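Thread on the part of our software that took me the most time this spring: the grasp segmenter in Gronex. It is the piece that decides when a grasp starts and when it ends in a demonstration. I will go slowly, with the mistakes included.

1/ Gronex is a small set of Python tools. It takes recordings from hand-held grippers and cuts them into pieces that a policy can learn from. Training happens in another tool, Nurnix, and I will not talk about it today.

2/ The first version was very simple. If the jaw opening is smaller than a threshold, we call it a grasp. I was happy with this version until Friday, when I looked at the segments by eye for the first time.

3/ The problem was cloth. A rigid object stops the jaws at a clear width. A thin cloth stops them almost at zero, so for the threshold "holding a cloth" and "closed on air" are the same thing.

4/ I had 877 episodes in the set, and I had believed all the labels. Please do not do this. Look at the segments before you train, also when the numbers look nice.

5/ Second version: use the jaw opening and the image together. We take a small crop between the fingertips and ask a classifier only one question, is there something between the jaws. If it is not certain, it must say so, and the segment goes to a manual list.

6/ The crop comes from the head view. Both grippers are often near the bottom of this view, and the bedding gives us folds everywhere. Folds look very similar to the edge of a held cloth. For the classifier this was a hard lesson.

7/ Two moments from the bed recordings. In the first both jaws are open, in the second the jaw of one gripper is closed on a blue-gray cloth.

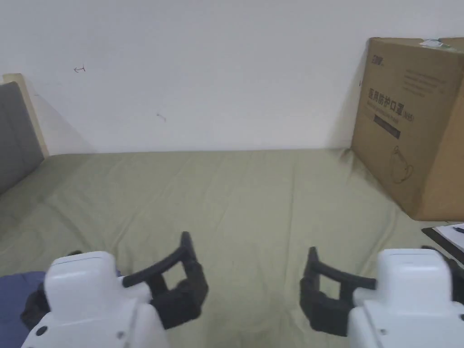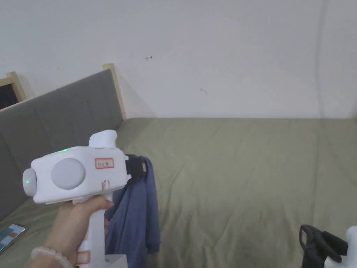
8/ Does the segmenter need a depth camera to see a thin cloth between the jaws?

The color crop and the jaw opening are enough for our use. We tried depth as a third input, but at the fingertips it was noisy and the labels did not become better. We removed it, and the loader became much simpler also.

9/ Next topic, time. The jaw signal and the video do not have the same clock. In our recordings the video was late by 80 ms. It sounds small, but at the moment of closing the fingers move fast, and the crop was showing the jaws still open.

10/ For the correction we ask the person to open and close both grippers quickly at the start of each recording. The tool Drilton finds these peaks in both signals and shifts one of them. If it finds fewer than 3 clear peaks, it refuses the file and writes the reason in the log.

11/ I prefer a tool that refuses. The old one used a shift of zero when it could not find the peaks, without any message. I lost two days because of this silent zero.

12/ Then the flicker. The raw output changes between "holding" and "empty" many times when the cloth slides a little. I tried a median filter, and it made the starts late. Now we use hysteresis: one threshold to enter the state, a lower one to leave it, and a minimum length of 17 frames.

13/ The minimum length has a price. A very short touch, for example to pull a corner flat, is removed. For folding it is acceptable for us. For smoothing a sheet it is probably wrong, and there you should set the value in the config for each task.

14/ Left and right gripper are processed separately and joined only at the end. In the earlier code I joined them too early, and one closed gripper made the whole frame "holding". The planner then learned to wait with the free hand. It was a strange thing to watch in replay!

15/ About the replay viewer: it now has a colored bar under the video for each hand, and you can drag the borders of a segment with the mouse. The corrections are saved in a separate file, so the original labels stay untouched. This was a request I refused in the beginning, and I was wrong.

16/ Still open: handover from one hand to the other. For a short time both are holding the same cloth, and our format has no word for this. I write it as two segments that overlap. The export does not like it and prints a warning every time.

17/ Also open: the crop is computed from a fixed position of the fingertips on the gripper model. If somebody changes the fingers, the crop is wrong by some pixels and there is no check for it. I have a branch for this, not ready.

18/ The hysteresis code and the peak finder will be in the May release. The classifier weights will come later, I still have to write down which recordings were used for them. If you have cloth data with a different gripper and want to try the segmenter, write to me. I answer slowly, but I read everything.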